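The Inventory at Bondum

The assessor's instructions ran to 43 pages and had been written for warehouses. The apartment at Bondum had one room, a sink and a counter. The same form applied.

The form was issued by Nenlow, which had bought the building's debts along with the building. Section 1 asked for the date of entry. The assessor wrote 9th April. Section 2 asked for the class of occupancy. There were six classes and none of them covered a room where the tenant had gone away and left the kitchen set out for a child. The assessor wrote "domestic, other" and moved on to Section 3.

Section 3 was movable goods. Goods were to be listed from the wall outward, left to right, and assigned a value in whole units. Anything worth less than one unit was to be entered as one unit. The rule had been added after a dispute at the Kultero depot, where 2440 items had been entered as zero and the depot had been sold, on paper, empty.

The assessor began with the bowl. It was cream-colored and stood near the wall. One unit. A white marker pen lay on the counter, gray cap on. One unit. The small carton with fruit printed on it raised a question of classification. A full carton was provisions. An empty carton was waste. A toy carton was equipment for recreation, which had its own column and its own deductions. The assessor read the relevant paragraph twice and entered it under recreation.

The red box took longer. It was a plastic organizer with a tray that pulled out at the front. The form distinguished between containers and contents, and required that a container be recorded in the state in which it was found. The assessor wrote "open." There was a field after it for the probable reason. The assessor left it blank, then went back and wrote "in use," because blank fields were returned for correction and a correction cost a day.

After that came the bread. There were two slices, both toys, one more orange than the other. The assessor looked at them for some time. Under recreation they were one unit each. Under provisions they would have been exempt, and exempt goods stayed with the tenant.

The difference in the final total would be two units against a debt of 686.

Paragraph 70 said that the class of an object was to be decided by its use at the time of entry. The author of paragraph 70 had been thinking of pallets, which can be stock or furniture depending on whether anyone is sitting on them. The assessor considered the slices again. They had been laid flat on the gray counter, one farther back than the other. In the assessor's experience a thing put away went into a box, and the box was right there with its tray out. These had been left on the counter, where a person would leave bread.

The assessor wrote "bread, 2 slices" and put it under provisions. The carton was then inconsistent. The assessor crossed out the earlier entry, initialed the change, and wrote "juice."

Nothing in the form required the goods to be moved. The assessor checked the window latch and the tap, entered both as sound, and signed at the bottom of Section 3. Section 4 was fixtures – one sink, one counter, one lamp – and took four minutes.

The file went to the Lukumay office that evening. It was stamped without comment and placed with the others. The key was returned in an envelope, and on the envelope, in the space for remarks, the assessor had written that the occupant's meal was still out and that the room should be held until it had been eaten.

The office had no code for this. The clerk entered it as a delay, duration open, and filed the key under B.

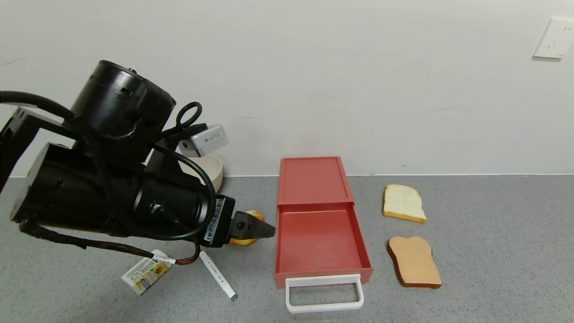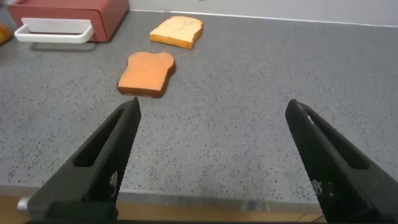
Section 3, goods on the counter at Bondum: the red box first, the bread second.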